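Die Nachtcreme

Im Dezember habe ich bei Bultel an der Kosmetiktheke angefangen, und am zweiten Tag hab ich schon gelogen. Eine Kundin wollte wissen, ob die Sodia Nachtcreme bei mir gewirkt hat. Klar, sagte ich, nach 8 Tagen!

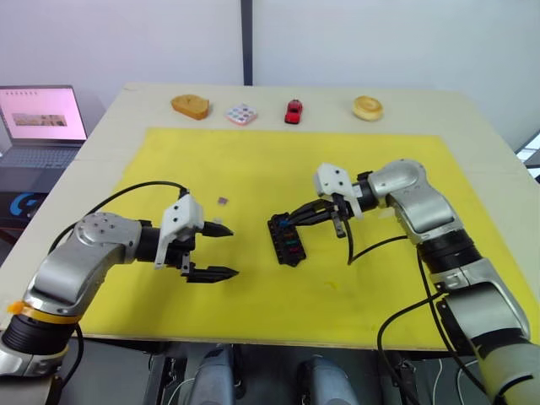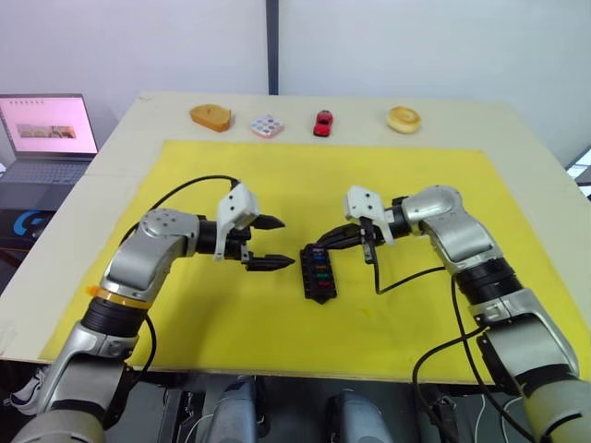

Dabei hatte ich mir noch nie im Leben etwas ins Gesicht geschmiert außer Niveau, wie meine Oma immer sagte, und manchmal Butter gegen den Wind. Die Kundin beugte sich über die Theke und sah mich lange an — so wie man eine Melone ansieht.

»Wie alt sind Sie denn?«, fragte sie.

»39«, sagte ich. Ich war 26.

Sie kaufte zwei Tiegel. Für 80 Euro! Am Samstag stand sie wieder da, Corina Hauser stand auf ihrer Kundenkarte, und sie hatte ihre Schwester dabei. »Das ist die mit der Haut«, flüsterte sie.

Seitdem creme ich. Jeden Abend, Stirn, Wangen, Hals, auch wenn ich todmüde bin. Die Creme riecht nach Gurke und ein bisschen nach Keller, und mein Kopfkissen ist hin. Gestern hat mich die Schwester gefragt, wann ich denn nun 40 werde und ob es Kuchen gibt. Ich habe Mohn gesagt.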